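Nandside Makers Forum > Grippers and End Effectors > Jaw won't release, pulled the part back out of the bin

dawber_bethel
May 20, 2022

Okay so I need some fresh eyes on this one. We've been running hanger drops into a basket all week, two-finger parallel linkage, flat pads, nothing fancy. Out of 204 drops, 187 were clean. The rest all did the same stupid thing: the fingers open, the tool backs off, and the hanger comes right back up with it. Twice it came loose on the way out and went sailing onto the carpet, and the second time it smacked my coworker Rosário in the wrist. She's fine, but she was reaching in to straighten the basket and had no reason to expect a hanger in the air.

I already swapped the pads and cleaned the pivots. The command log says "open" every time. I was so sure it was the motor that I ordered one (yes, I know, I know).
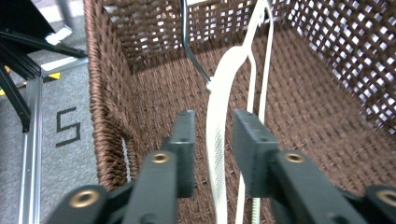

White hanger in the wicker basket, fingers either side of the arm.

Anybody run into this? I'd love to not spend another evening staring at log files.

lindach_duarte
Look at the bushings before you touch anything else. I had a set on the same kind of linkage go tight at around 3574 cycles and one finger would lag behind the other. Command says open, one side opens, the other side sort of thinks about it. What's your cycle count?

dawber_bethel
2472 as of this morning. I wiggled all the joints by hand with the power off and they felt okay to me, but I'm no expert on what okay feels like!

moraisA
I don't think it's the bushings. Look at the bottom of that hanger, the skinny strip has little ridged teeth on it. If a tooth grabs the edge of a pad, you can open as far as you like and it'll still ride up when you pull straight back. Try backing out at a slight angle.

lindach_duarte
Teeth don't explain why it works most of the time though. Same hanger, same teeth.

moraisA
Sure they do, it depends where along the strip you end up. Grab a half inch higher and you miss them completely.

judia_barros
There's also a thin black wire coming down to the shoulder of the hanger. What's that doing? If it goes tight when the tool moves you could be chasing the wrong end of this whole thing.

dawber_bethel
Huh. I'd stopped even seeing the wire. I'll run a batch with it off and see if the number moves.

moraisA
Change one thing at a time or you'll never know which it was.

lindach_duarte
Can we go back to the part where somebody got hit? I don't care if it's teeth or bushings or the wire -- nobody's hand goes in that basket while the tool has power. Put a pedal or a key switch on it today, then debug.

dawber_bethel
Fair. We had a "just say clear out loud" rule and it was clearly not enough. There's a spare key switch in the drawer, I'll wire it in before the next batch.

judia_barros
And safety glasses. A hook end at face height is a lot worse than a sore wrist.

dawber_bethel
Update: key switch is in, glasses are on the hook by the door. Ran 20 with the wire off and got one hang-up, so it isn't only the wire. Angled retreat is next, then I'm pulling the left finger apart to check Duarte's bushings. Anybody want to buy a motor?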